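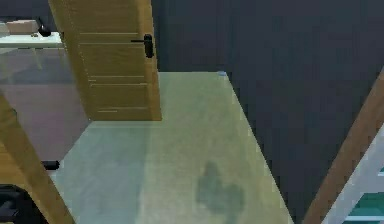
Unit 2 notes, door task in the simulator. Read before lab, esp. if you missed last time. Everyone works from the Panasiuk apartment map this term, the old Jarberg one is gone from the server so dont ask for it. Task is: find the door, drive to it, work the handle, go through. Start with the handle. It's a lever on a backplate, black on light wood, so a plain color threshold gets you a decent first mask. Then check it. There is other black stuff close by (small thing on the white counter left of the door, a short handle-like thing lower down by the see-through panel) and your mask will grab those too. Filter by position, then shape.

Floor. Pale, bright in the middle, and there's a dark blobby patch on it. Last December two teams had the planner treat dark patches as obstacles and drove circles till the timer ran out. Use depth. Color alone is not enough for free space!!

Wall is dark gray and nearly flat, very few features, so visual odometry will drift if you stare at it. Keep the door in view when you turn.

Settings
Seed 3833 for all graded runs. Practise on any seed you like.
Time limit 41 seconds per run.
Log goes in the Hander folder, team name first, then run number.

Team stuff. Zlata Hnatiuk has the Trirkier logins, email her before lab and not during. Vasylyna Ostapchuk grades the write-ups, she wants your mask BEFORE filtering as well as after, points off if its missing.

For next time: read the chapter on grasp poses, bring one failed run and be ready to say which step broke. Code freeze for this unit is end of April 2026.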